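**Small electrical items: changes to the Dralwood collection service**

Residents of the Dralwood district are advised that the collection of small electrical items will move to a new schedule in March. The service, which has operated from the Flundar Street depot for the past two years, will in future be offered at the MacDonald Road site as well. Both sites will open at 8 a.m. and close at 4 p.m.

During the last collection year the district received 848 household deliveries of electrical goods, compared with 738 in the year before. The increase has led to longer lines at Flundar Street, particularly in the hour before closing, and the second site is intended to relieve them.

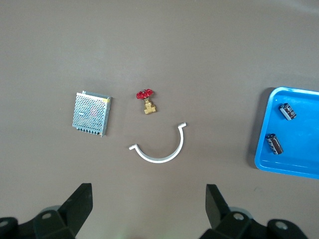

*A power supply with a ventilated metal cover. Power supplies are accepted at both sites.*

Chargers, adapters, radios, toasters and desktop computer parts may be brought in without an appointment. Items weighing more than 60 pounds must be booked in advance through the district office. Televisions and refrigerators are handled under a separate arrangement - please consult the household guide for details.

Batteries should be removed wherever this can be done safely and handed to the attendant separately. Residents are asked not to leave items at the gate outside opening hours.

Business customers should note that the Arkar permit remains necessary for commercial loads. Existing permits will be honored at MacDonald Road until they expire. Questions about permits or bookings may be directed to Darcy Sandhu at the district office.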